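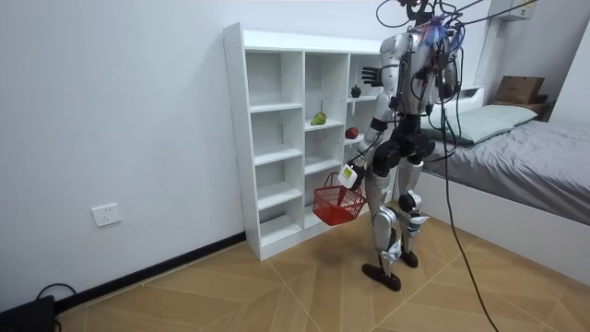

A humanoid robot reaches toward a white cubby-style bookshelf.

Folded paper at Lirndale: an interview on the making of Bedinel

Published Aug 14, 2023

Bedinel is a suspended relief made of folded and dyed cotton paper. It fills the north wall of the upper gallery at Lirndale and was commissioned for that wall in particular. The artist trained as a printmaker, worked for several years in a bindery in Dilow, and asked that the piece be discussed without a biographical note. We spoke in the gallery office and later by phone to check measurements.

The relief is built from 1469 folded units. Each starts as a square sheet, is scored on a flat bed, dyed, pressed, and then folded by hand along the score. The units hang in vertical runs from 63 aluminum rails fixed to a backing frame.

"The fold is a plain one," the artist said. "It's a variation on the waterbomb base with one corner left open. The open corner is where the hanging tab goes. I tried more complicated folds and they all had the same problem, which was that the layers got too thick at the center and the paper cracked when it was pressed."

Cracking decided most of the early choices. The first trial used a heavy etching paper left over from an earlier edition. It took the dye evenly but broke at the fold once the size had dried out. A lighter sheet folded well and then sagged under its own weight in damp weather. The paper in the finished work comes from Nikolovski, a small mill that agreed to make a run with the grain direction marked in pencil on every sheet.

"Grain is the thing people skip," the artist said. "If you fold across the grain you get a rough edge and it wants to open again. With a square sheet you can't avoid folding across it somewhere. What you can do is choose which fold takes the damage. I put it at the back, where the tab covers it."

The color runs from a near-black blue at floor level to undyed paper at the top. It reads as a smooth gradient from the gallery door, but it was made in separate baths. The artist mixed seven strengths of a single indigo stock and moved between them by changing the number of dips and the time out of the bath. No second pigment was used. The slight green cast in the middle rows comes from sheets that were rinsed early.

I asked if the green had been planned.

"The first time, no. I had a batch that came out of the rinse too soon and I was going to throw it away. I pinned one up next to the others under the gallery lamps and it held its place better than the correct ones did. The lamps are warm, so the blues in the middle all flatten out. After that I rinsed the whole middle section early on purpose."

The order of work was fixed by drying space. The studio has room for one set of racks, and a dyed sheet needs a night on the rack and a second night under boards before it can be folded. Folding was done in the daytime while the next batch dried. The artist kept a log, mainly to match bath strength between batches, and the log shows 624 hours of folding. Dyeing was not timed.

"I wouldn't read much into the hours. Some of that is me refolding things. A unit that's off by a couple of millimeters is fine by itself. Put it in a run and the error adds up, and the bottom one is visibly turned. I had a jig for the score but not for the final fold, and I should have made one."

Asked what that jig would look like, the artist drew it on the back of a delivery note: a shallow tray with two stops at a right angle and a hinged bar to hold the open corner. It has since been built and is being used for a smaller commission.

Hanging began in June. The original plan was to fix the runs to the rails in the studio and bring them over complete. A test run of the van route from Dilow showed that the lower units rubbed against each other and lost color at the points. The units were packed flat in glassine instead, and the runs were put together on site, from a platform, starting at the left.

Each run is a length of waxed linen thread with a knot below every tab. The artist had used nylon in the mock-up and dropped it.

"Nylon stretches and keeps stretching. You set your spacing and a week later it's gone. Linen moves a little with the humidity but it comes back. The wax is there so the knots bite. I also didn't want the thread to shine. You can see the linen if you stand close, and I don't mind that. It's holding the thing up."

The lighting took longer to settle than the hanging. Lirndale's track sits close to the wall, and at the usual angle the upper units threw long shadows over the ones below, which hid the dye. Moving the lamps to the second track softened the shadows but showed up every uneven edge. The final arrangement uses both, with the near track dimmed. There is no daylight on the wall; the one window on that side has been screened for as long as the relief is up, as indigo on unsized paper will fade.

On the title, the artist was brief. Bedinel is the name of a lane behind the bindery. It has no connection to the form of the work. "I needed something to write on the boxes," the artist said.

There are things the artist would change. The rails were ordered before the final paper weight was known and are stiffer than they need to be, which added to the load on the frame. The bottom row hangs a hand's width higher than drawn, to clear a floor socket that was missing from the plan. Spare units were made from the undyed and darkest sheets only, so a damaged piece from the middle section would mean mixing a fresh bath and matching it against the log.

"I have the stock recipe and the dip times," the artist said. "I don't have the same water. The studio supply was switched over in the spring. I'd get close."

Bedinel can be seen in the upper gallery during normal opening hours. The scored test sheets, including the cracked etching paper, are in the flat case by the stairs.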